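Workshop notebook, Brolldale bench
April, entry 20

Started 09:40. Push-button stock for the Marsden panels, second pass on the conveyor. The first pass stopped at lunch yesterday with the mixed lot half done.

Belt speed left at the lowest setting. At the next one up, the mushroom heads roll when they are put down on their side and end up against the rail. Upright on the contact block they stay put, but the domed type is top-heavy and goes over if the belt starts with a jerk. Soft start is now 2000 ms. Leave it there.

Lot count from the delivery note is 458 pieces, all types together. 135 done and signed off before this morning. Fullia packed them loose in one carton, so heads, collars and blocks have been knocking against each other. Check for:

- collar not fully seated (turn by hand, should not move)
- contact block latch open or half closed
- terminal screws backed out far enough to catch on the next piece
- scuffs on the head. Light marks are acceptable, cuts are not

Head colour alone is no guide to the contact arrangement. Clanlow ordered red heads with both normally open and normally closed blocks, and the block bodies are near enough the same from the side. Read the marking on the block before it goes in a bin. Two of mine went wrong yesterday for this reason and had to be fished out again.

Bins: the plastic ones hold up well enough but are too shallow for the long-bodied type, which ride up over the lip when the bin is more than half full. Empty at 20 pieces. Roland Pickering wants labels on the front faces as well as the ends. Agreed, not done yet.

Continuity check on a sample from each bin, meter on the lowest ohms range. One yellow-head unit read open in both positions. Took the block off, refitted it, same result. Tagged and put on the reject shelf, block and head kept together.

11:15. Near rail has a slight step at the joint, enough to stop a block with its terminals facing down. Filed the burr, still there. Needs the bracket slackened and the rail lifted, so wait until the belt is clear.

To do: ask Fullia for divided trays on the next order. Find the other collar spanner.
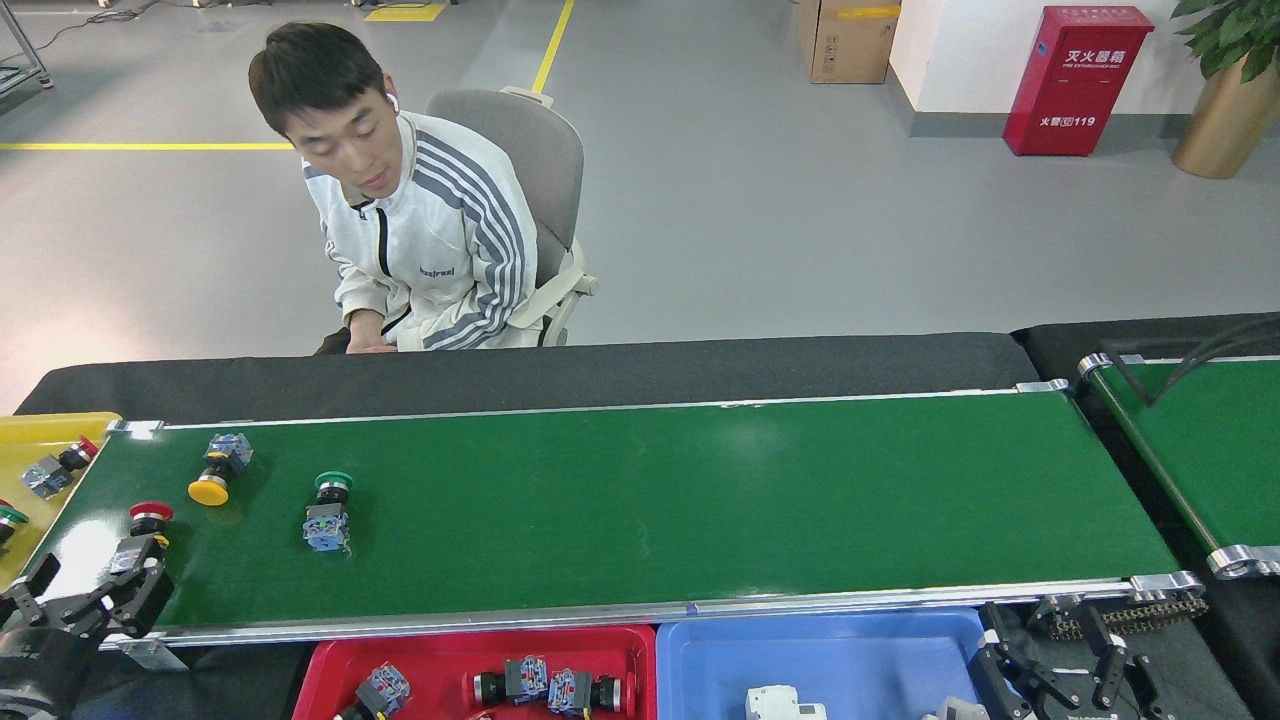

Mixed push buttons on the belt, yellow, green and red heads. Sorting bins at the near rail.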